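Call for participants: suturing practice study at the Gumdale skills lab

Posted 2026-09-08

We are looking for people who like working with their hands and don't mind repeating the same small job until it goes well. The Tamiru study follows how people learn to close a straight cut in tissue with needle and thread, working through instruments at a console. The sessions are friendly, the coffee is decent, and Branwen Prosser, who runs the lab, has a gift for making beginners feel at home (she remembers her own first knots very well!).

Every stitch begins at the edge of the cut, and that is where you'll spend your first session, getting used to how lightly the tip of an instrument can rest on a soft surface and how the thread likes to wander off in loops of its own.
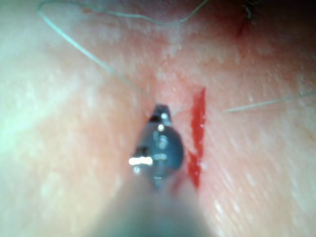
Who can take part

We'd love to hear from surgical trainees, veterinary and nursing students, operating room staff, and practicing surgeons who want to brush up. You need to be 18 or older, able to sit comfortably for a session of 90 minutes, and able to see fine detail, with glasses or contacts if you use them. Please tell us if you've sutured before, even if it was a long time ago. Both answers are welcome, and we need a good mix.

What you'll be doing

After a short introduction you'll place stitches along an incision, tie them off and trim the ends. We record the time you take and look afterward at the spacing and the knots. Your name stays off all of it. You'll come in for four sessions, and you can stop for a stretch whenever you like.
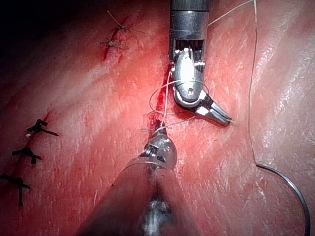

Kwesi Bawa will be your coach, and he has sat beside a great many learners over the years, so please don't worry about looking clumsy in front of him. He talks you through each move as you make it and is happy to go over the same one again. Much of the early coaching is about thread, and when it gathers in loose loops around the wrist and jaws of an instrument, as it has on the upper one in the picture, he'll help you work out which strand to lift away first. Later on you'll talk less and sew more, and most people find they enjoy the quiet.

What you'll get

Participants receive $268 once all four sessions are finished, plus parking at the Brultden building. You'll also have a private talk with Kwesi about your stitches and a written record of your practice hours.

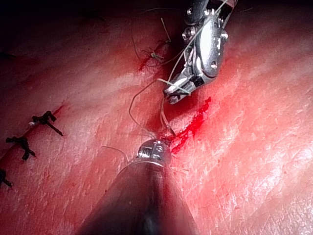 You're welcome to bring that record to your program director or supervisor, and we're glad to sign any form they'd like filled in.

How to apply

Write a few lines to Branwen Prosser at the Brultden front desk, Room 382, telling us what you do, what experience you have and which times of day suit you. Sessions start in January, and we'll answer everyone who writes, including those we can't fit in this round.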